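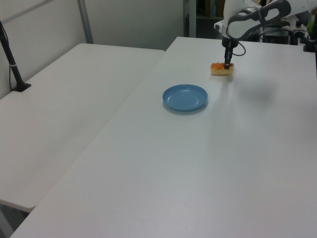
How long before people arrive can you put sushi on plates? Half an hour if the kitchen's cool, and keep a damp tea towel over it till the doorbell goes.

Quick one as I'm meant to be out the door. Friday supper, second try. Rice first. 300 grams dry, washed till I got bored of washing it, then lid on and left alone. Vinegar in while it's hot. Fan it if you've got the arms for it, I used the back of a calendar from March.

Shaping. Wet hands, always wet hands. Mine came out too long the first time, more like little eclairs than anything Japanese, and Lieven said so. Smaller now. Squeeze less than you think.

Plates. This is where I've changed my mind completely. Used to pile everything on one big dark slate thing, looked like a pub. Now it's a plain light blue plate, shallow, bit of a rim, and hardly anything on it. Blue on white, lovely. White table, no cloth, no candles. Put the plate down first and bring the food to it one peice at a time, middle of the plate, then leave it be. If you slide it the topping goes skew-whiff and you'll never get it straight again.

Wouter wants soy on the plate. No. Little dish on the side, he can cope.

Still not sorted: ginger (forgot it, twice), and what to do with the leftover rice. Fried it last time with an egg and it was a bit gluey but we ate it all anyway. Will try the short grian from the other shop next week and report back.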